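Call for participants: families wanted for a study on two languages at home

Ccori Language Group, Treltholm

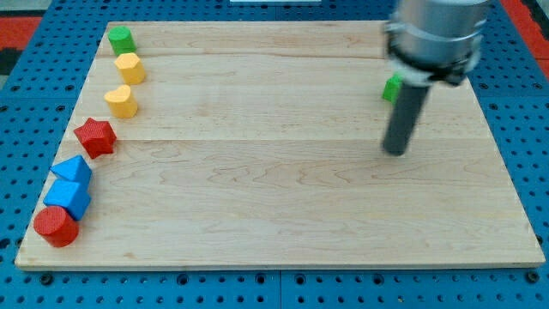 Coloured shape blocks on a wooden board.

We are looking for families in Treltholm and Wolville who speak English and one other language at home. The study wants to learn how small children choose between their languages when they play and talk with a parent.

Who can take part
Your child should be 4 years old and should hear both languages every week. It does not matter which one is stronger. One parent or grandparent has to come together with the child. Brothers and sisters are welcome to wait in the reading room, where there are books and a soft carpet.

What you will do
We ask for 2 visits to our rooms in Skarum Street. In the first visit you and your child look at a picture book and tell the story in the language you like. In the second visit you tell it again in the other language. We record only the sound. Between the visits you fill in a short diary of who spoke what to whom at home, for 10 days. Please do not worry if the diary has some holes, it is normal.

Visits are possible on weekday afternoons or on Saturday from 10 in the morning. The bus from Wolville stops in front of the door. Parking is more difficult, I must say, so please come a little earlier if you drive.

What you receive
We pay your travel costs, and the child may choose a book to take home. After the study is finished we send you a letter with the general results. We can not give a report on one single child, and the study is not a test of speech or hearing.

You can stop at any moment and you do not have to tell us why. In this case we delete your recordings if you wish so.

How to join
Please write or telephone to Percy Ospina at the Treltholm office and tell us your two languages and which days are good for you. For questions about the diary or the recordings, please ask for Tadhg Moriarty. Places for January are still open.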